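Why Does Wood Have Lines?

Look at a table or a door at your home. If it is made of real wood, you will probably find lines in it. Some lines are straight, and some go in waves. We call these lines the grain.

How a tree makes lines

A tree grows a new layer under its bark every year. In spring it grows fast, and the new wood is light in color. In summer it grows slowly, and the wood becomes darker and harder. Then in the cold months it rests. One light part and one dark part together make one ring.

If a tree has 22 rings, it is 22 years old. In the forest of Vurnidora there is an old stump with 312 rings. Children from the school in Trasusthorpe like to put a finger on the ring of their own birthday year, but this stump was cut long ago, so they must choose a different year!

From rings to waves

When a saw cuts across the trunk, we see circles. When it cuts along the trunk, the same rings become long lines. A tree is never perfectly straight, so the lines can bend and make waves. Maple is a pale wood, and its lines are soft.
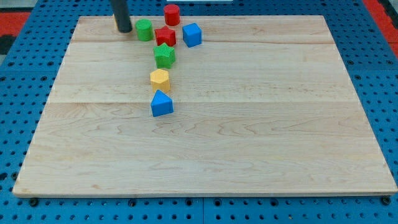

Try it yourself

You need paper, a soft crayon and a piece of wood that is not painted.

1. Put the paper on the wood.
2. Hold it well with one hand.
3. Rub the crayon on its side, not too hard.

The lines come slowly on your paper. Try 3 different pieces of wood and compare them.

New words

Bark: the outside skin of a tree.
Grain: the lines in wood.
Stump: the part that stays in the ground after a tree is cut.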